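Module 6: Workplace Organisation
Handout for the Wedbridge group, prepared by Chak-lun Yip

6.1 Survey of the surface
Before anything is moved, record what is on the table by class: equipment, tools, packaging, paper, food wrappers, unidentified. A controller with two antennas and a plush toy may share a surface but do not share a class. Items at the back are surveyed first. 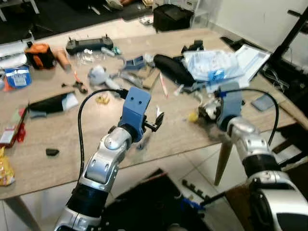
6.2 Sorting
Tools are returned to storage before packaging is touched. Small pliers are easily hidden by a pouch or a sheet of paper, so lift flat items singly. Printed parts are kept unless marked as scrap. Cardboard is stacked flat. Allow 19 minutes for a table of this size.

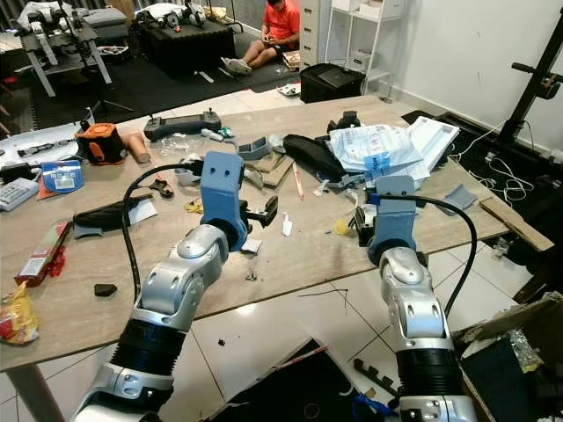 6.3 Temporary waste container
An open cardboard box is acceptable for dry waste. Place it at seat height next to the table; a chair will serve. Wrappers, film and plastic bags may go in together at this stage. Separation by material is covered in the Endale notes, p. 27. Leaflets stay on the table until checked for dates and signatures.
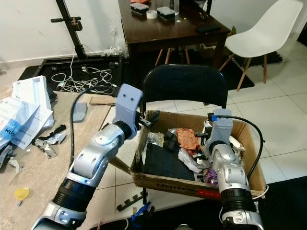 6.4 Exercise
Draw up a class list for your own bench and enter it on the Fudemo sheet. Maximum 100 words of commentary. Submit by the end of August.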